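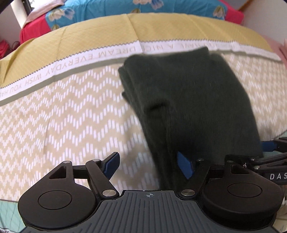
Folding a green knit over the bed, blue finger pads to the fore.

Equipment and Purchasing Planner (part-time, 12 months)
Herholm
Posted: 2018-02-20

Herholm teaches machines to do housework, beginning with the folding. We are good at the folding end of things. We are less good at knowing what we own, what it cost and when it is going to wear out, and we would like to pay someone to be good at that for us.

At present our equipment plan is a spreadsheet called "budget_new_FINAL_use this one". There are others with similar names. They do not agree. The last time anybody tried to reconcile them we found that we had ordered finger pads in the wrong size, twice, from the same supplier, who had very kindly rung up after the first lot to ask if we were sure.

What you would be doing

Writing a proper equipment plan for the year, to be finished before our October review. It should cover grippers, spares, computers, storage and the household stuff we practise on. Yes, bedding is a budget line. So is knitwear.

Helping us choose between Plalunico, which we use now, and Leclerc, which would like us to stop. Both have sent quotes. Neither quote includes the same things as the other, and one has delivery tucked away on the last page. You will need to lay them side by side and tell us what we would be paying once everything is in.

Working out whether to buy or lease. Opinion here is split between people who hate monthly payments and people who hate selling things second-hand afterwards.

Keeping a spares list. The hand-held grippers have a lot of small joints and pins in them, and our current method is to notice we have run out. The stock cupboard was last counted at 1012 items, a figure that includes a kettle.

Placing orders, chasing orders, and being polite to Wudero, who handle our shipping and have their own idea of what "morning" means.

What we are looking for

You have bought equipment for a lab, workshop, theatre, hospital, school or anywhere else where things break and money is tight. You can read a quote and spot what has been left out. You can say no to an engineer who has seen something shiny at a trade fair, and still have lunch with them.

You don't need a degree in robotics. If you have one, please don't redesign the gripper. We have people for that and they are already at it.

Handy but not essential: some experience of import paperwork, or of explaining to an auditor why a technology firm has bought so many jumpers.

Terms

Up to 38 hours a fortnight, arranged more or less to suit you, though we do need you in the building when large boxes arrive. You can approve purchases under 300 pounds by yourself. Anything above that goes to a meeting, and we apologise in advance for the meeting. There is a pension, decent holiday and a desk by the window, which does not open.

How to apply

Send a CV and, instead of a covering letter, no more than 200 words on the worst purchase you have ever had to live with and what you did about it. Applications go to the jobs address on our contact page, with "Planner" in the subject line. Please attach one version of your CV only.

We reply to everyone, usually within a few weeks. Interviews take place at our workshop, and there will be a short exercise involving two real quotes and a calculator. You may bring your own calculator. Ours is on order.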